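Subject: Re: [kitchen-automation] Tuvider trial licence, worth it?
From: list member, Greltley

At 4:10 pm a member at Bremance wrote:
> We've had the Tuvider simulation kit for a month and we're pretty
> happy. 218 household tasks out of the box, and the rep says a
> policy trained on it will carry over to a real arm with hardly any
> tuning. Anyone else tried it? We have to decide on the full
> licence by September.

I've had the trial for 6 weeks and I'd hold off on the cheque.

Start with the 218. I went through the task list and 84 of them are the same pick-up with a different object or a different counter colour. That's fine for training, but it's a funny way to advertise a catalogue.

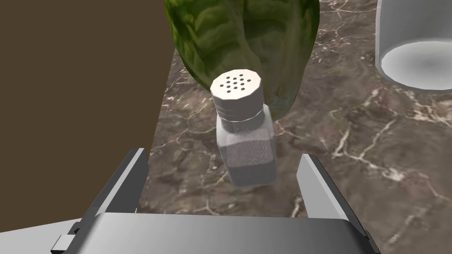
Then there's the carry-over claim. I asked the rep twice which arm they'd tested on and got a brochure both times. Buthelezi at least publish their failed grasps, even if their installer is a misery and their support desk closes at noon our time.

My other gripe is the rooms. The kitchen counters have had some care put into them, and the stone is nicely done, but our arm will be working in front of open shelves, cords and somebody's jacket.

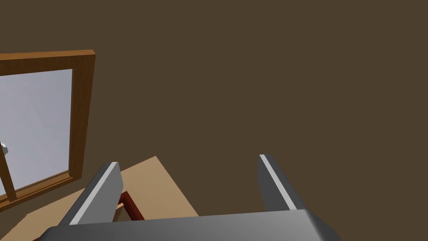 Clutter is where our old setup fell over, so it's what I looked for first in the trial. There's a setting for background variety and I couldn't see that it changed much. A flat brown wall with nothing on it gives the vision side a pretty easy ride, and the window glass has no view through it either. I'd want to see the same policy run against a busy background before I believed any score from it.

If you do go ahead, ask for the 2 month extension in writing and get them to name the test arm. What hardware are you running at your end?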